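Dradik Capture Kit Operator Guide
Section 4: Recording tabletop and wall tasks

4.1 Scope

This section applies to recordings made with the head-worn unit for use as robot training material. It covers task preparation, the recording itself, and the checks required before a take is accepted. Fitting and charging the unit are covered in Section 2. Consent and privacy rules are in Section 3 and must be read first.

4.2 Before you start

1. Select the task card on the Kuviston tablet. Do not record from memory, even if you have done the task many times.
2. Read the goal state on the card. For sorting tasks, the goal state gives the grouping rule (color, size or type) and the direction in which the items face.
3. Set the start state. Items must lie within the reach zone marked on the card. Nothing belonging to another task may be in the reach zone.
4. Wipe glossy work surfaces and remove any writing unless the card calls for it. Names, phone numbers and schedules left on a board are treated as personal data under Section 3.
5. Clear the floor for 40 inches in front of the work surface. Furniture and plants beyond that distance may remain.
6. Set room lighting to at least 500 lux at the work surface.

Note: Reflections on whiteboards, glass and polished metal are acceptable if the item itself can be seen. Do not tilt or cover the surface to get rid of them.

CAUTION: The unit limits side vision. Do not step backward while wearing it. Turn first, then walk.

4.3 Head and hand position

Look at the place where the hands are working. On a low ledge or tray this means a steep downward head angle, and your shoes and part of your clothing will be recorded. This is permitted. Plain clothing without logos or lettering is required.

Keep both forearms uncrossed. If one hand holds or steadies items while the other moves them, keep the steadying hand flat or lightly curled so that the fingers can be told apart.

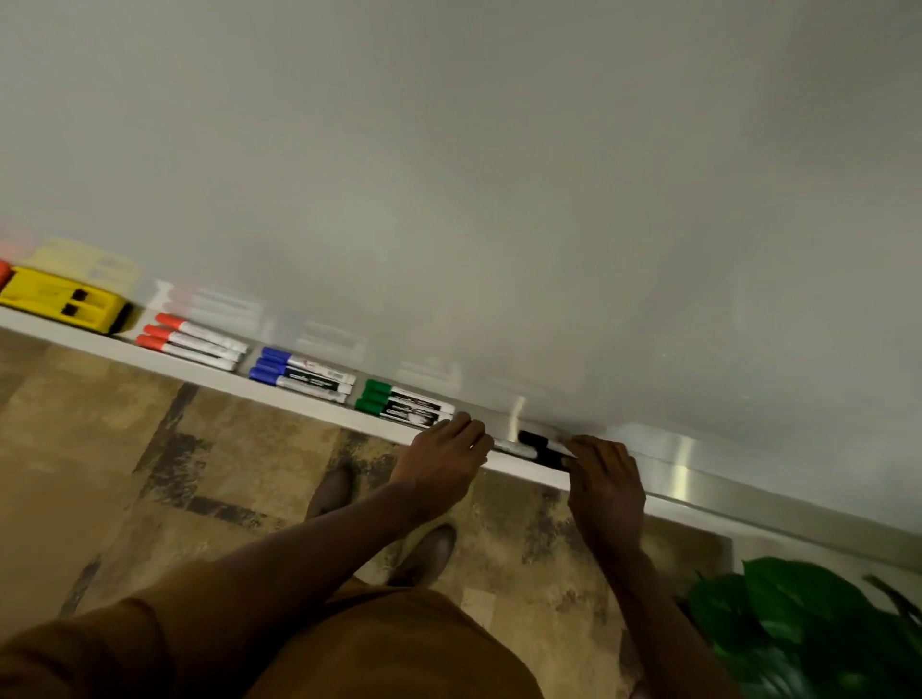 Handle one item at a time unless the card allows a group move. A group move is any action in which two or more items leave the surface together. It must be labeled as such in the log, and it may not be mixed with single moves in the same take.

4.4 Recording a sorting take

1. Stand still with both hands at your sides and press the start button. Wait for the double tone.
2. Look over the full reach zone from left to right at a steady pace.
3. Pick up the first item by its body, not by its cap or lid.
4. Place the item in its group. Let go fully before reaching for the next item.
5. If an item rolls or slips, recover it at normal speed and continue. Do not stop the take. Mark the event "R" in the log afterward.
6. When the last group is complete, withdraw both hands and hold your gaze on the result until the single tone sounds.
7. Press stop.

Note: Left-handed operators should work in their usual way. The card does not prescribe a hand unless the "H" symbol is shown.

CAUTION: Stop at once if you feel dizzy or if the band becomes hot against the skin. Remove the unit and report the event on form Z-4.

4.5 Session limits

A session may not exceed 40 minutes of wearing time, including pauses between takes. The battery is rated at 800 charge cycles. Replace it at that count even if the indicator is still green.

4.6 Acceptance checks

Review each take on the tablet before resetting the items. Reject the take if any of the following applies:

- the working hand is out of view for more than two seconds
- a face, screen or readable document can be seen
- the finished arrangement does not match the goal state
- the operator spoke, except to call a stop

Rejected takes are deleted on the tablet, which records the reason code. Do not trim a rejected take to make it pass.

Accepted takes are uploaded to the Zadell server at the end of the session. Keep the unit in its dock until the upload light goes out.

4.7 Changes to task cards

Requests to change a grouping rule or a reach zone go to Sibel Yazıcı. Questions about reason codes go to Dela Owusu. Cards with an issue mark earlier than October are withdrawn and must not be used.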